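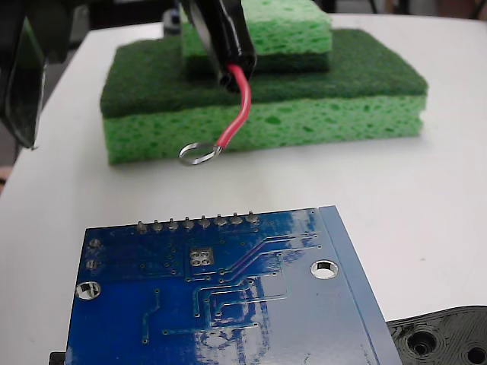 夹爪夹持带环形端子的红色导线,下方为蓝色电路板

讲稿备注:柔性导线操作的作业规范
时长 40 分钟,提问另算。备注只给讲的人看,投影上不出现。

第 1 页 开场

先说范围。今天讲的是夹爪拿着导线在电路板附近作业时,我们内部该守哪些规矩。不讲算法,不讲选型。整机安全有现行的机器人安全标准管着,我们这份规范排在它后面,两边有冲突时按标准走。

规范的底稿是 Trasham 产线那边用的作业指导书,Brusine 实验台接手以后改过两轮。现在的版本写给三种人看:写程序的、摆工位的、看记录的。讲之前问一下现场哪种人多,摆工位的人多就把第 4 页讲细一点,第 8 页可以跳。

第 2 页 为什么导线要单独写一份

刚性零件夹住以后,夹爪的位姿基本就能推出零件的位姿。导线做不到这一点。夹持点到端子之间有一段自由长度,这一段会弯,会扭,碰到板边还会弹。程序里只写夹爪坐标,等于没写端子在哪里。

所以规范第一条要求:凡是夹持导线的任务,任务单上必须分开写两个点,一个是夹持点,一个是作用点。端子中心算作用点。只写一个点的任务单退回去重填。

这里停一下,问有没有人手上的任务单是只写一个点的。一般会有人举手。

第 3 页 夹持

夹在绝缘层上,不夹端子的压接筒。压接筒受侧向力会松,外观上看不出来。

自由长度在任务单上写明,单位毫米,上限 65。超过这个数要改夹持点,或者加一个导向件。想走例外的,写理由,由工位负责人签字。

夹持力按线径查表。表在规范附录 A,不要凭手感调。换过指端的胶皮以后,力要重新标一次,旧数据作废。这一条漏得最多,讲的时候说两遍。

夹好以后先抬起,停稳,再看端子朝向。端子在晃的时候不做识别,也不记录起始位姿。

第 4 页 工位布置

台面用浅色、哑光的。蓝色阻焊层反光很强,灯的位置要避开相机的镜面反射方向。灯挪动过就在工位记录上写一笔,写清楚挪到哪里。

电路板焊接面朝上摆放时,排针的朝向要写进任务单。排针是最容易钩线的地方,导线路径不从针尖正上方低空横穿。

打印件可以做支撑,也可以做限位,但要有编号。打印件换批次以后尺寸会有出入,孔位先量再用。Altex 那套支架的图纸在共享目录里,改图的人负责更新版本号。

任务用到的物品要列清单,清单之外的物品留不留在台上,由任务单决定。做干扰物测试的,把干扰物也写进清单,位置画草图。海绵、布料一类多孔的东西容易掉屑,跟裸露焊点同台时,每班开始前擦一次台面。

第 5 页 通电状态

练习和采集一律用不通电的板。板上有电容的,先放电,再测,再上台。测过的板贴绿标,没有绿标的板不进工作区。

要做通电测试的,走另一份流程,今天不讲。有人问就让他会后去找那份文件,别在台上展开,一展开时间就不够了。

静电防护照旧:腕带、接地台垫、每天开工前点检。机器人末端也要查对地电阻,很多人只查人不查机器。指端套了胶皮的,查的时候要测到金属件上,不能测胶皮表面。
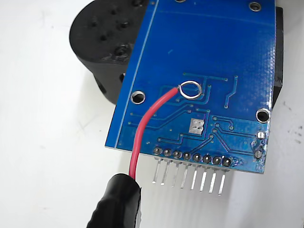 第 6 页 接触阶段

端子靠近板面以后,速度降到规定值以下。接近段和接触段在程序里分成两段写,中间留一个可以停的点。看记录的人要能从日志里找到这个点,日志字段名用规范里的,不要自己起名。

接触力设上限,超过就停,停了以后不自动重试。自动重试的问题在于第一次可能已经划了阻焊层,第二次会在同一个地方再划一次。由人看过板面再决定继续。

端子贴着板面时不做大角度的腕部旋转。要转先抬起来,转完再下。端子边缘虽然光滑,拖着走照样会刮到焊盘和过孔。

导线跨过板边的时候,看弯曲半径。线在板边上折出死弯,当次就记为不合格,哪怕端子已经到位。

第 7 页 合格怎么判

判定只看作用点,不看夹爪。端子中心落在目标范围内,端子平面与板面的夹角在允许值内,松开夹爪以后仍然保持,三项都满足才算合格。

松开这一步经常被省掉。夹着的时候位置很准,一松开线就弹走,这种情况以前有人记成合格。从现在的版本开始,没有松开动作的记录一律填“未判定”。

要固定在安装孔上的任务,另外检查孔与端子是否同心,检查方法见附录 C。放在板面上不固定的任务,不套用附录 C。

第 8 页 次数和留档

新程序上台,先低速跑 200 次,没有超力停机才能升到工作速度。中间停过一次,查明原因,从头计数。

指端胶皮每 2000 次循环更换,没到次数但有裂口的也换。换下来的写上日期和工位号,留到当月底再处理。

练习用的导线也有寿命。绝缘层发白、压接处露出断丝,整根报废,不剪短再用。剪短以后自由长度变了,任务单对不上。

留档内容:任务单、工位草图、力曲线、判定结果。视频可以留,但不能代替力曲线。失败的记录跟成功的放在一起,不单独建文件夹。Arruda 那边曾经把失败记录分开存,后来算合格率的时候漏掉了一整批,四月重新整理才补齐。

第 9 页 常见提问,备着

有人会问,导线末端能不能装标记方便识别。可以装,但装了标记的数据和没装的分开统计,标记的重量也要写进任务单。

有人会问,双臂能不能一只手扶板。可以,扶板的那只手也要设力上限,而且板要有硬限位,不能只靠夹爪扶着。

有人会问 65 毫米是怎么定的。照实讲:是拿现用的线径试出来的,换更粗或者更软的线要重新试,试完把数据交给维护规范的人。

有人会问人能不能在运行时伸手扶一下线。不能。先暂停,确认停止状态,再伸手。没有例外签字这一说。

第 10 页 结束页

放附录目录和反馈邮箱。提醒大家规范的打印版以工位上挂的那一份为准,自己电脑里存的旧版删掉。签到表从后排往前传。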